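Informe de avance a la Fundación El-Sayed
Programa de acompañamiento lector Skanodico
2022-04-12

Estimado Jalen Lindgren:

Con mucho gusto le escribo para contarle cómo marcha el programa, que desde enero ha crecido más de lo que nos atrevíamos a soñar cuando le presentamos la solicitud (¡y mire que aquel día íbamos optimistas!). Ya son 112 las familias inscritas, y entre todas se han llevado a casa 2,594 libros en préstamo.
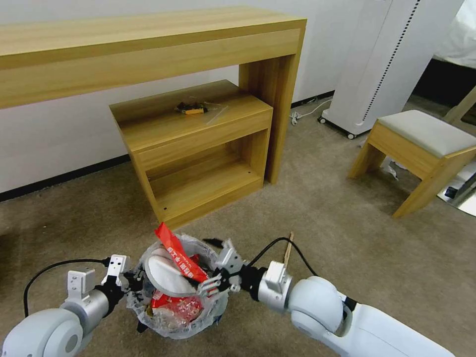

La mayor sorpresa han sido los abuelos. Pensamos las sesiones para madres y padres con niños pequeños, pero muchas tardes quien lee en voz alta es la abuela, y a veces cuenta de memoria una historia que no está en ningún libro. Hemos empezado a grabar esos relatos, siempre con permiso, y quisiéramos reunirlos en un cuadernillo.
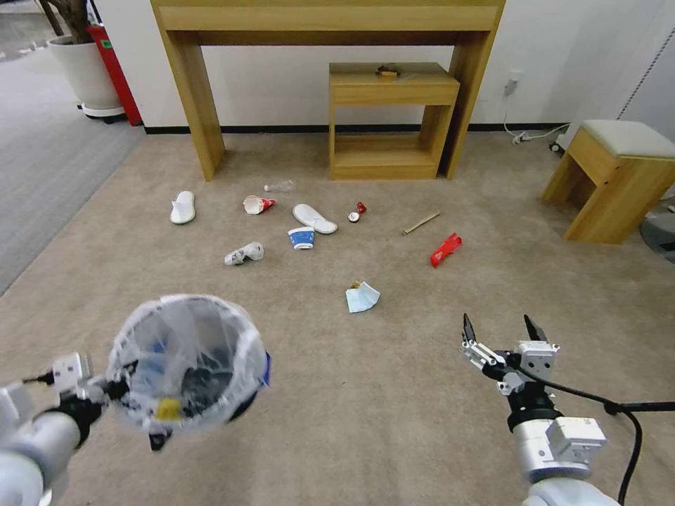 El cuadernillo lo imprimiría Grodico, que nos ha ofrecido un precio muy razonable por una tirada corta. Todavía falta decidir si irá ilustrado por los propios niños, como a mí me gustaría. Los talleres de dibujo y recorte dejan mucho papel por el suelo, y para el próximo pedido de material he apuntado más bolsas para papeleras pequeñas, de esas blancas translúcidas que se doblan sobre el borde. 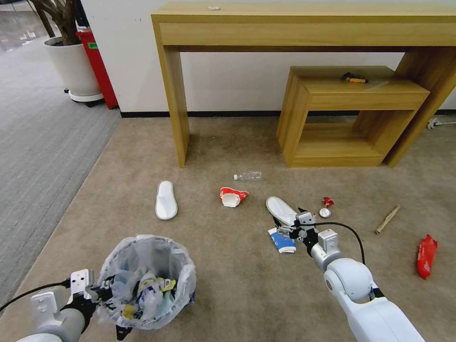
Mesa larga de madera clara y, debajo, la mesita auxiliar.

En cuanto al presupuesto, seguimos dentro de lo acordado. Quedan dos gastos pendientes: la renovación de los cuentos bilingües y el transporte al barrio de Skindlow, donde cinco familias nos han pedido sesiones más cerca de casa.

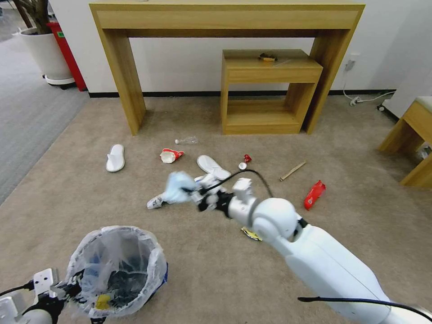

Para Skindlow buscamos todavía una sala con buena luz y acceso para carritos. La escuela nos cedería la suya, aunque solo a última hora de la tarde, y a esas horas los más pequeños ya tienen sueño. En cuanto sepamos algo se lo escribo, junto con las cuentas detalladas del trimestre.

Un abrazo muy agradecido de todo el equipo de Skanodico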